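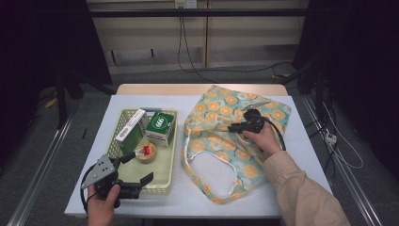 Basket and cloth bag on the table

Apr 13, 2026

I have been in Lundley for seven months now and today I walked to Grostley for the first time. I wanted to do it since September, when I arrived, but in September I had the wrong shoes, then came the rain, and then it was dark so early that I did not trust myself on the path. This morning the sky was clear and I had no work until tomorrow. I drank my tea standing and left before eight.

The path begins behind the church and goes along the river for the first part. I had written the directions on a small card, because my telephone does not like this valley. Over the footbridge, left at the white gate, then always with the wall on the right side. It sounded very simple when I wrote it. But there are two white gates, and I took the first one. I walked up through a field full of sheep until I came to a farmyard where a dog was barking at me with great seriousness. A woman opened the window upstairs and called, "You want the other gate, love." I thanked her three times, I think. I am still not used to being called love by people I do not know, but I like it more than I did in the winter.

After the correct gate it was easy. The hill is not high by the standard of my own country, but it is steep in a stubborn way, and I had to stop often and pretend to look at the view. Then I did look at it, and it was worth looking at. The river was very bright and the village was smaller than I expected. I found my own roof by the crooked chimney. The blackthorn is in flower all along the wall — I learned this word only last week. Before that I was calling it "the white bush", and in the bakery they understood me anyway.

At the top there is a stone with a number on it, 22, and no explanation. I walked once around it to see if there was something on the other side. There was only moss. Perhaps it is miles to somewhere. I will ask at the library, where they have a drawer of old maps and are always pleased when somebody wants to open it.

I ate my bread and cheese there, with my back to the stone, out of the wind. I tried to write down the birds I heard but I know so few of them in English. I wrote: one like a squeaking wheel, one like water in a bottle, one lark. The lark I am sure about.

Grostley itself was a little bit of a disappointment, I must write this here even if I will tell people it was charming. I had imagined a market square. There is a square, but it is used for cars. There is a chapel which is now a carpet shop, a butcher, and a tearoom called Bellard, where I had a pot of tea and a cheese scone, very good and very hot. At the next table two old men were arguing about a bridge. One said it was built for 500 pounds and the other said 1000, and that the first one was thinking of the railway. They asked me what I thought! I said that I come from far away and that to me both prices sounded cheap. They laughed, and one of them moved his chair so I could have some of the sun. It was the longest conversation in English I have had outside of work this month, and I made only one mistake that I noticed. I said "the bridge who".

There is also a second-hand bookshop, and this was the best of the day. It is one narrow room with a paraffin smell. On the wall is a handwritten sign that says 2000 BOOKS, PLEASE BE GENTLE. I was gentle for almost an hour. I bought a book about hedges, with drawings, and an old road atlas in which Lundley is printed so small that I needed my glasses. Somebody has drawn a pencil line from Lundley to the sea, and has written next to it one word, "again". I have been thinking about it all evening.

I took the bus home, the Moges bus, the one with the green stripe. I had planned to walk both ways but my left heel decided differently. The driver waited for me when he saw me coming with my bad foot, and I did not have to run. From the window I could see parts of the wall I had walked beside, and it went past so quickly. Four hours of my day, and the bus needs hardly any time for it.

Now it is half past nine. The heel has a plaster. I made soup from the leeks that had to be eaten, and burned it a little at the bottom, and ate it with the hedge book open beside the bowl. There is a chapter on how to tell the age of a hedge by counting the kinds of tree in it, and I would like to try it on the one behind the church. I must first learn the kinds of tree.

I should also write to my sister, I have owed her a letter for weeks. I will tell her about the old men and not about the wrong gate. Or maybe about the gate as well, she would enjoy the dog.

Tomorrow: plasters, stamps, library before it closes at one.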